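Workshop notebook, Monday

Charity walk prep, continued. Gronard wants 282 route markers by the end of the month and has sent us enough plywood for maybe half of that. The rest is "on its way," a phrase I have learned to file under weather.

Cut 40 arrows this morning. 19 point left, the others point right, and the Steltden loop is almost all left turns. Will flip some and repaint.
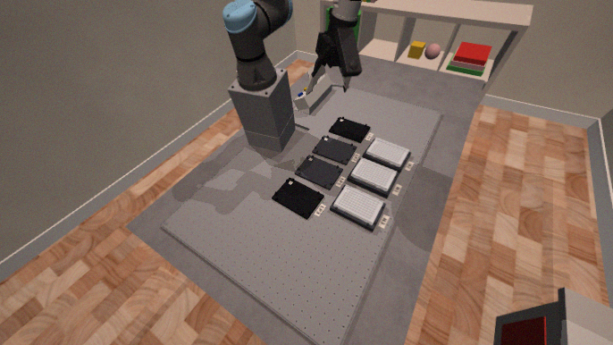
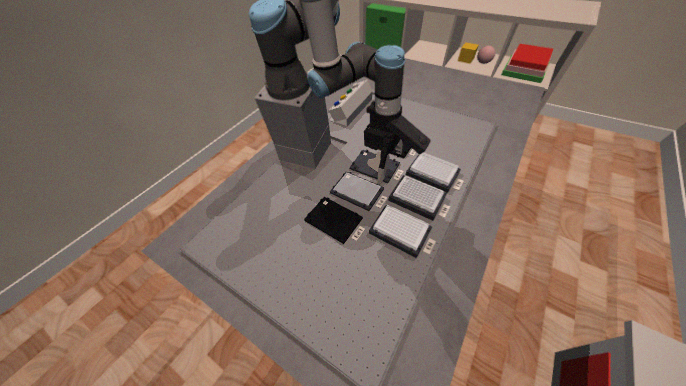 Two views, arm and perforated table.

Quansah paint still tacky after lunch – moved the rack nearer the door. Vastemach confirmed 490 bib numbers, no safety pins. Asked about pins. Was told pins are a separate order.

To do: pins, second stencil, find out who promised the river path would be open.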